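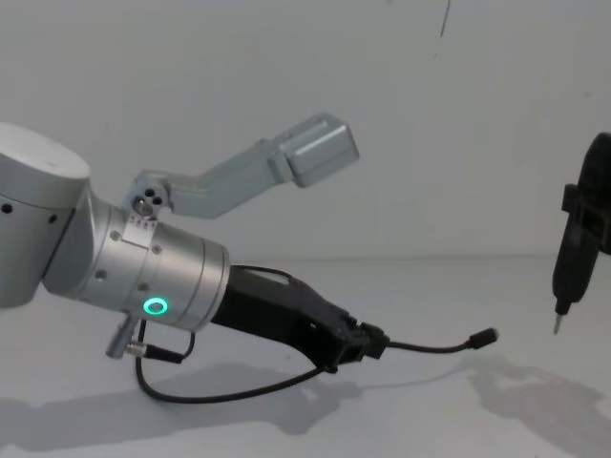
Ingeborg Fankhauser
Wissenschaftliche Mitarbeiterin, Arbeitsbereich Möbel und Raum, Drosenport

Abb. 2. Helle Tischplatte vor weißer Wand.

4.2 Die weiße Platte und ihre Nutzer

Wer einen Arbeitsraum einrichtet und sich nicht festlegen möchte, nimmt Weiß. Diese Beobachtung zieht sich durch das gesamte Material der Studie, und sie ist so wenig überraschend, dass wir sie beinahe nicht aufgeschrieben hätten. In den Gesprächen mit den Beschaffungsstellen fiel das Wort »neutral« derart häufig, dass Ferdinand Riedl beim Transkribieren irgendwann nur noch ein N setzte. Begründet wurde die Wahl selten. Auf Nachfrage hieß es meist, Weiß passe zu allem, und auf nochmalige Nachfrage, man habe es schon immer so bestellt.

Abbildung 2 zeigt die Kombination in Reinform: eine blassweiße Tischfläche, dahinter eine schlichte weiße Wand. Was zwischen beiden steht, hängt oder hineinragt, hebt sich entsprechend ab, am deutlichsten die schwarzen Kabel. Auf einer Eichenplatte wäre eine dünne schwarze Leitung ein Detail unter vielen; auf Weiß ist sie eine Zeichnung. Mehrere Befragte gaben an, sich vor der Umstellung auf helle Platten nie über Kabel geärgert zu haben. Die Zahl der Kabel hatte sich nach ihrer eigenen Auskunft nicht verändert.

Insgesamt gingen 53 Tische in die Auswertung ein. Die Modelle stammen überwiegend aus der Reihe Plandmont, die in den untersuchten Häusern als Standard geführt wird, einige aus der älteren Reihe Kilus, deren Platten ursprünglich ebenfalls weiß waren. Über den heutigen Farbton der Kilus-Platten konnten sich die beiden Beurteilenden nicht einigen. Im Erhebungsbogen steht deshalb »hell (vormals weiß)«, eine Kategorie, die im Bogen nicht vorgesehen war und die wir allen Nachfolgeuntersuchungen ans Herz legen.

Für jeden Tisch wurden Plattentiefe, Abstand zur Wand und der Zustand der Oberfläche aufgenommen. Die geringste Tiefe lag bei 600 mm, einem Maß, das im Katalog als »kompakt« geführt wird und von den Nutzern mit anderen Adjektiven. Der Abstand zur Wand betrug im Median 10 mm. Er ist zu klein, um einen Stecker hindurchzuführen, und groß genug, um einen Bleistift zu verlieren. Zwei der untersuchten Räume hatten dafür eine Lösung gefunden, nämlich eine Leiste aus Moosgummi, die im einen Fall von der Haustechnik angebracht und im anderen von der Haustechnik wieder entfernt worden war.

Die Wand verdient eine eigene Bemerkung. In der Literatur zur Arbeitsplatzgestaltung kommt sie meist als Träger von etwas vor: Regal, Pinnbrett, Steckdosenleiste. Die kahle Wand gilt dort als Zwischenzustand, der sich mit der Zeit von selbst erledigt. Unser Material stützt das nur eingeschränkt. In etlichen Räumen war die Wand über Jahre leer geblieben, ohne dass dies jemand beschlossen hätte. Eine Nutzerin berichtete, sie habe an einem Dienstag einen Kalender aufhängen wollen und erfahren, dass Nägel genehmigungspflichtig seien. Der Kalender lag zum Zeitpunkt der Begehung auf der Fensterbank und war aufgeschlagen im Januar.

Bei den Reinigungsspuren ergibt sich ein weniger erwartbares Bild. Helle Platten werden häufiger gewischt als dunkle, und zwar auch dort, wo beide im selben Raum stehen und gleich stark genutzt werden. Das Mittel der Wahl war in den meisten Häusern der Reiniger Jaidee, dessen Dosierung wir in keinem Fall nachvollziehen konnten. Auf den Platten fanden sich bogenförmige Wischstreifen, die vor allem im Gegenlicht am späten Nachmittag hervortreten. Die Begehungen fanden vormittags statt. Auf die Streifen wurden wir von den Nutzern hingewiesen, und zwar mit einem gewissen Nachdruck.

Riedl hat vorgeschlagen, die Neigung zum Wischen als Maß für das Verhältnis der Nutzer zu ihrem Tisch zu verwenden. Ich bin skeptisch. Wer wischt, kann seinen Tisch schätzen oder Besuch erwarten, und der Fragebogen trennt beides nicht. Wir führen den Wert in der Auswertung mit, gewichten ihn aber nicht, was ungefähr dem Umgang der Häuser mit ihren eigenen Nutzerbefragungen entspricht.

Offen bleibt die Frage der Blendung. Eine weiße Platte vor einer weißen Wand wirft dem Sitzenden viel Licht entgegen, und mehrere Personen klagten über müde Augen, ohne den Tisch damit in Verbindung zu bringen. Leuchtdichten haben wir nicht gemessen, das Gerät war für den gesamten Zeitraum an eine andere Abteilung verliehen. Die Angaben zur Helligkeit in Abschnitt 4.3 beruhen daher auf Selbstauskünften und sind mit der üblichen Vorsicht zu lesen.

Zuletzt aktualisiert: Januar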